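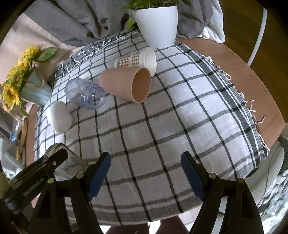 Servicing the finger linkages on a hand-held gripper

Maintained by Kamarul Siregar, Brorham workshop. Last revised 2026-06-01.

This procedure covers the two-finger hand-held units used at the Brorham tables. Each finger runs on a pair of parallel bars with round pivot pins and carries a ribbed pad at the tip. Do the full service after every 32 hours of use, or sooner if the fingers stop closing evenly.

What you need

A padded bench clamp, a pin punch that fits the pivots, a soft brush, lint-free cloths, isopropyl alcohol, light machine oil, a feeler gauge and the service sheet for the unit. Replacement pads and pins are in the Vullis cabinet, second drawer.

Before you start

Power the unit down and disconnect the cable at the handle. Open the fingers fully by hand. If they resist before reaching the stop, write that on the sheet now, as the feeling often disappears once the pivots have been cleaned.

Cleaning

1. Brush out the recesses in the outer bars. Lint from tablecloths and fringe collects there and works its way into the pivots.
2. Wipe both pads with a cloth dampened in alcohol. Clean along the ribs. Wiping across them pushes dirt into the grooves.
3. Wipe the camera lens with a dry cloth only.
4. Turn the unit over and repeat step 1 from the other side.

Checking the pivots

Hold the base of one finger still and rock the tip from side to side. A small, even movement is normal. A click means a worn pin or a worn hole. Compare the two fingers before deciding, and change pins in pairs so both sides wear together.

To change a pin, support the bar on the clamp pad and tap the old pin out from the plain side. Clean the hole, put one drop of oil on the new pin and press it in until the head sits flush. Work the joint 6 times through its full travel. If it binds, the pin is crooked — take it out and start again.

Checking the pads

Close the fingers slowly. The pads should meet along their whole length. If only the tips touch, loosen the 2 pad screws on one side, close the fingers lightly on a strip of card and retighten. Replace any pad with torn ribs. Smooth plastic jars and drinking glasses slip first, so a worn pad usually shows up on those before it does on paper cups.

Closing up

Reconnect the cable and run the open and close check from the Wainwright panel. Open and closed readings should both return to the values on the sheet. If the closed reading has drifted, rezero with the fingers shut and nothing between them, then repeat the check.

Sign the sheet and file it under the unit number. Units that fail twice go to Hisevbridge for new bars.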